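Home | Planning | Purchasing | Checklists | Training | Contact

Purchasing > Robot Cells > Pre-Purchase Inspection Checklist (with comments)

Pre-Purchase Safety and Inspection Checklist: Two-Arm Cell for Server Rack Service

Hirville site, equipment planning. Revised in February after the second round of quotes.

We started this checklist as a single page, and it has grown every time one of us came back from a supplier visit saying "I wish we'd asked about that." I've left the comments in under each item, because a bare list of boxes doesn't help much when you're the one sitting across from a salesperson with a pen in your hand. Please fill it in before the purchase request goes up for signature, and please write in full sentences where you can. A check mark by itself tells the next reader very little, and the next reader may be you in a year's time!

Mark each item OK, OPEN or NO. Anything marked OPEN needs a name and a date beside it. Anything marked NO stops the request until it's settled, even if the price is about to expire (the price is always about to expire).

PART A. BEFORE YOU ASK FOR A QUOTE

A1. The task is written down in one paragraph. [OK]
Comment: The arms are to reach the front of an upright server rack, work on parts in the equipment panels, and back out without touching anything else. We took out the line about moving whole racks, which had crept in from an older request and was pushing every supplier toward a much bigger machine than we need.

A2. The heaviest part to be lifted has been weighed with its packaging off and its cables on. [OK]
Comment: Cables matter more than I'd expected. Weigh the part the way the gripper will meet it, and ask the supplier to confirm the payload at full reach, with the weight of the gripper already taken away.

A3. The number of arms is justified. [OPEN]
Comment: We're asking for 2, and I think that's right, but the reasoning needs to be on paper. The second arm roughly doubles the guarding questions and adds a good deal to the programming time, so the request should name the steps that need it. "It would be handy" won't get past the budget meeting, and I've tried.

A4. Someone has looked at doing the job without a robot. [OK]
Comment: A better lift table and a second pair of hands would cover part of the work. It's a fair comparison and we included it, with the yearly labor figure beside it.

PART B. LAYOUT AND REACH

Do this part in simulation first and then again with tape on the real floor. Both are cheap compared with moving a base plate after the anchors are in. We run ours through the Kisuner layout tool, but any package will do as long as the supplier will open the file and work from the same model you're looking at.

B1. Both bases are placed, and the model shows the rack at its working height. [OK]
Comment: Include whatever the rack stands on. Our first layout had the cabinet straight on the floor, and the reach numbers were all a little too kind as a result.

B2. The working arm reaches the lowest and highest panels without stretching to its limit. [OPEN]
Comment: The middle panels are fine. I'd like to see the lowest ones tried again with the wrist turned down, and I'd like the supplier to run it too so we aren't relying on our own clicking about.

B3. Clearance between the arms has been checked through the whole motion. [OPEN]
Comment: Checking the start and end positions is where most of us stop, and the trouble tends to be in between, when an elbow swings out over the other base. Ask for the full path, at full speed, with the largest gripper fitted.

B4. Walls, pillars and doors are in the model at their true size. [OK]
Comment: Please measure these yourself. Building drawings have a way of leaving out the thing you're going to walk into.

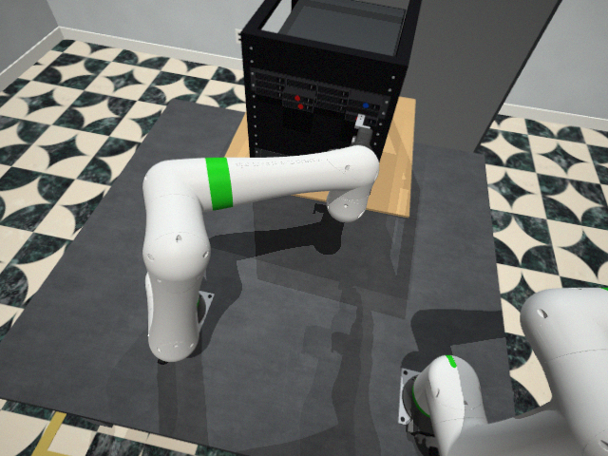

Mathur wrote back on the layout section to say that we should hold off on choosing the arm size until the service space behind the rack had been agreed, and asked whether the quote could be split so that the arms and the floor work could be approved separately. The point about the service space is a good one, and I've added it as B5. Splitting the quote is possible, though it may cost us the package discount, so it's gone into Part D as a question for the supplier.

B5. Service space behind and beside the rack has been agreed with the people who'll use it. [OPEN]
Comment: Added after the note above. A technician needs room to open the back of a cabinet, kneel down and stand up again without leaning into the cell. We want 40 inches clear at the rear. If the pillar won't allow that, the rack shifts before the arms get any bigger.

B6. The floor can take the anchors. [OPEN]
Comment: Tile and mats tell you nothing about what's underneath. Get the slab thickness from facilities and put the drilling, patching and making good on the budget as their own line. We left that out on an earlier project and paid for it from the training money, which was a sad thing to have to explain.

PART C. SAFETY ITEMS TO BE PRICED, WITH NO "TO FOLLOW"

C1. A written risk assessment is included, and it covers the gripper and the part as well as the arm. [OPEN]
Comment: An arm sold as safe to work beside may be carrying something with sharp corners. The assessment has to be for our job. A general one for the model is welcome as an attachment, but it doesn't count for this box.

C2. Guarding or area scanning is quoted and shown on the layout. [OPEN]
Comment: We have one quote with fencing and one with scanners. Fencing is cheaper on the day and takes up floor we'd like to keep. Scanners need a longer stopping distance than you'd guess, so have the supplier draw the zones onto the plan and then stand in them with a tape measure.

C3. Emergency stops can be reached from every side a person can approach. [NO]
Comment: The Baltum quote has a single stop on the controller. I've asked for a second at the rear of the rack and a third by the door. They were very nice about it and are pricing it now, but this stays a NO until it's in writing.

C4. One stop halts both arms. [OPEN]
Comment: It sounds obvious, and I still want it on the acceptance test. With separate controllers it takes extra wiring, and extra wiring is exactly the sort of thing that falls out of a quote between drafts.

C5. The gripper keeps hold of its part when power or air is lost. [OPEN]
Comment: Ask for it to be shown with our part at our weight. While you're there, ask how a person frees the part by hand afterward, and who is trained to do so.

C6. Lockout points are marked, and the procedure covers the rack as well as the robots. [OPEN]
Comment: Two sources of power in one small space. Make sure the procedure says which goes off first and who holds the key. The electrical group has a template and is happy to share it.

C7. Static protection is covered from gripper to ground. [OPEN]
Comment: Fingertips, mounting and mat all need to be on the list. Special fingertips wear out, so get the replacement price now while they're eager to please.

PART D. MONEY AND TIME

D1. The price covers the whole cell. [OPEN]
Comment: Arms, controllers, grippers, cables, guarding, stops, software licenses, freight, floor work, installation, training. Go down the quote with a ruler. On our present draft the arms and controllers come to 59 percent of the total, and I've seen requests go up with only that part in them.

D2. Yearly costs are listed separately. [OPEN]
Comment: Licenses, service visits, fingertips, batteries in the controllers if they have them. These land on the operating budget, so whoever looks after that should see them before signature and be given time to grumble.

D3. Split approval has been priced. [OPEN]
Comment: From the note in Part B. The question for Baltum is how much discount we'd lose by ordering the floor work first and the arms after. If it's modest I'd be inclined to do it, as we'd know the slab situation before committing to the large sum.

D4. Delivery time is stated from the date of order, with a remedy if it slips. [OPEN]
Comment: We've been told 16 weeks. Ask whether the clock starts at order, at deposit or at drawing approval, and plan the room closure around the latest of those. Storage counts too: the crates have to live somewhere dry if they come early.

D5. Acceptance is defined, and the last payment hangs on it. [OPEN]
Comment: Put the tests from C3, C4 and C5 into the order itself. Add a full run of the task with both arms moving, on our rack, in our room, with our own operators at the controls. A good run at the supplier's shop is lovely to watch but we'd like to keep some money back until it's been done at home.

D6. Training is for named people, with a refresher included. [OPEN]
Comment: Include someone from the late shift. Last time everyone trained went home at four o'clock, and you can imagine how the evenings went.

PART E. BEFORE THE REQUEST GOES UP

E1. Every OPEN item has a name and a date. [NO]
E2. The layout file, the quote and this checklist carry the same revision letter. [OPEN]
E3. Facilities, electrical and the rack technicians have each read Parts B and C. [OPEN]

Comment on E2: The model went through several versions while we were shifting the rack about, and one of the quotes still refers to an early one. Please check before you print. I'll be going through the open items on Monday morning with coffee, and anyone who wants to bring a marked-up copy is very welcome to pull up a chair. Changes to the checklist itself can go to the equipment planning mailbox.

Contact equipment planning | Copyright Hirville Equipment Planning | Back to top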